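Budgeting for a second pair of hand-held grippers, what am I missing?
Posted in Kit and Money, 19 Jun 2025

pilldale_bench
We record kitchen jobs with hand-held grippers, mostly plastic tubs and lids, and I've got 2,000 pounds to spend before October. Is one more pair sensible or should I keep some back? 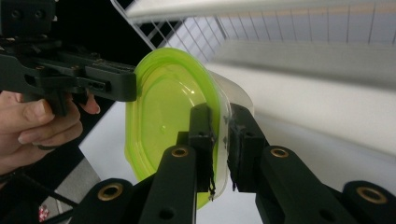 I'm leaning towards keeping 322 for spares, mainly finger pads and cables. Too much?

Zurnau
Not too much! Pads go first (ours did, anyway) and we paid 81 for postage alone last time, so order the lot together.

cluseton81
depends on the pads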